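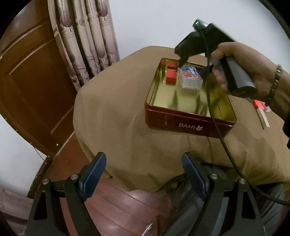
Relocation grant in Druruvby: how much of the effect is timing?
Forum: Applied policy and public money > Population and housing

Posted by ymh_grewal

I have been reading the evaluation note for the Druruvby relocation grant and I think the headline is wrong. I would like someone to check my reasoning before I write to the district.

Background for people outside Grewal. The district pays a one-off grant to any household that takes up a main residence in Druruvby parish and stays. The scheme was announced in January. The qualifying date was 14th June: register your address on or after it and you are eligible, register the day before and you get nothing. There is no taper. Half is paid on registration, half after 14 months of continuous residence.

The note, written by Edivaldo Mendonça for the district, reports 71 claims in the first window. It sets these against the parish population of 1,609 and calls the result "a marked rise in inward moves". The comparison is with the same window in the previous year.

My objection is that the scheme was public for months before it started. Anyone already planning to move in spring had a reason to wait. Registrations should dip before the date and jump after it even if the grant brings in no one new. The note compares only the months after the date, so it counts the jump and leaves out the dip.

Does anyone have the monthly registrations for the spring? They are not in the annex.

Posted by milan_mulder

Agree on the general point. It is the usual problem with a notch in time. Anything with a hard eligibility date and advance notice gives you bunching on the favourable side, and the size of the bunch tells you how flexible the date is. It says very little about the behaviour you were trying to buy.

There are two different things being moved here, and they need separating:

1. The date on which the household physically moves.
2. The date on which it tells the register it has moved.

The second is cheap to shift. In Grewal you have a period in which to register after moving, and nobody checks it closely. So part of the jump could be people who had been living in Druruvby since spring and filled in the form late. That would be neither a new resident nor a delayed one.

I don't have the spring series.

Posted by conceicao_i

I handled claims on a similar scheme in Musow, so a correction on item 2. The claim form asks for proof of residence as well as the registration. In Musow we took a tenancy agreement or completion paper plus a utility bill, and the start date on those had to fall on or after the qualifying date. You could not simply register late. If Druruvby uses the same form, and I believe it does, the late paperwork route is mostly closed.

A tenancy can be rewritten with a new start date, obviously. A purchase is harder.

Ismael Conceição

Posted by milan_mulder

"Mostly closed" depends on how many claims were tenancies. A landlord has no reason to refuse a new agreement with a different date on it.

I would still want the split. If the jump is concentrated in rentals and purchases are flat, my reading is relabelling.

Posted by conceicao_i

Or your reading is that renters are more mobile, which everyone knew beforehand. The split on its own does not tell the two apart.

Posted by j_amaral

I think this thread is chasing the smaller problem. Look at table three in the annex. Of the 71 claims, 40 give a previous address elsewhere in Grewal district. The district is paying people to move from one of its parishes to another.

Timing effects wash out if you wait. Give it two full years, add everything up, and the households that delayed are counted once, in the right total. Displacement does not wash out. If a family leaves one village in Grewal for the next one along, the district has the same number of people, one school roll up and another one down, and it is short by the price of a grant.

So I would drop the spring dip and write to them about the 40.

Posted by ymh_grewal

I had seen the table. I don't think it can be read that way without a baseline. Short moves are always the largest group. If the share of arrivals from inside the district was the same before the grant, then 40 of 71 is only what moves look like round there. You need the previous addresses for the year before, and the annex gives them only for claimants, for the plain reason that there was no claim form the year before.

I also disagree that timing washes out. It does in the total, provided somebody computes the total. The district is deciding on renewal using the first window alone. If the second window is lower because the backlog has cleared, they will either say the scheme has stopped working or raise the amount. Both would be responses to an artefact.

Posted by j_amaral

On the baseline: fair, up to a point. But the grant is paid on gross moves, and the policy aim as stated is population in the district. Internal moves score zero against that aim whatever the baseline. Even if the share has not changed at all, the district has paid for 40 moves which could not have helped it. That is a cost per additional resident question and you can answer it with the table as printed.

Posted by milan_mulder

Is the aim population in the district? The scheme rules say "to sustain services in Druruvby parish". If the point is to keep one particular school and one bus route above their thresholds, then moving people in from a parish with slack is what you want. You may think it a poor aim. It is still the one they wrote down.

Posted by j_amaral

The rules say parish. The press release and the budget line say district. I am going by the document that the money is voted under.

Posted by ymh_grewal

Both wordings exist. I will quote both and ask which applies.

For the timing part, this is what I propose to ask for. Comments welcome, particularly from Ismael on what the claims office can realistically produce.

Step 1. Monthly registrations for Druruvby
From the January before the announcement to the latest complete month. Both arrivals and departures. The note uses arrivals only, and a household which leaves once the second payment clears will not appear anywhere in it.

Step 2. The same series for a parish without the grant
One of similar size and rent level, preferably not adjoining, so that it is not itself losing people to Druruvby. Musow is no use for this, having had its own scheme. 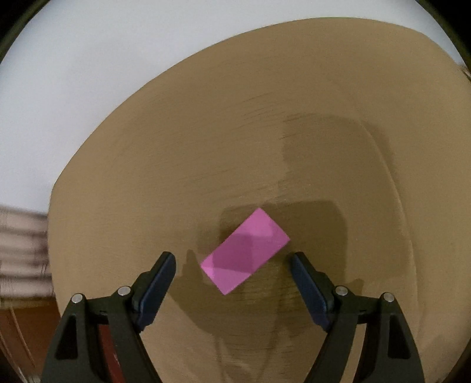 Step 3. Claims by tenure and by start date on the proof document
Counts per month are enough. I don't need anything at household level, and with a parish this small they would be right to refuse it.

Step 4. Previous district of residence for all arrivals
Claimants and non-claimants, before and after. This settles the argument with Josué one way or the other.

Posted by conceicao_i

Step 1 is easy, it comes straight off the register. Step 2 likewise, if you name the parish. Don't ask them to choose one.

Step 3 depends on the system. Musow keyed the start date as a field. If Grewal is on Prulleo, the proof document is scanned and attached, and the date on it is not held as data. Somebody would have to open each file. With 71 of them that is an afternoon's work, but you will be told it is disproportionate. Ask for tenure first, in its own request, and the start dates in a second one.

Step 4 will come back with small numbers suppressed. Ask for "inside district / outside district" only, by half year, and most of the cells should survive.

One more thing. Departures lag. People are slow to deregister when they leave, and slower if there is a payment pending at month 14. I would not put any weight on departures until well after the first second-half payments have gone out.

Posted by milan_mulder

For step 2, could I suggest pooling several parishes? With one comparison parish of that size, a single new terrace coming on to the market will swamp whatever you are trying to measure.

Posted by ymh_grewal

Pooled, then, with the members listed in the request. I have split step 3 as Ismael suggests and limited step 4 to inside/outside by half year. Departures stay in, with a note on the lag.

I will copy it to Mendonça directly. The note has his name on it and he may have the spring months in a spreadsheet already.

Yevdokiia Hnatiuk

Posted by j_amaral

Please keep the two wordings of the aim in the covering letter and out of the data request. They go to different desks, and the second desk will sit on the whole thing if it sees a policy question in it.

Posted by ymh_grewal

Done. Two letters. I will post the tables in this thread when they arrive.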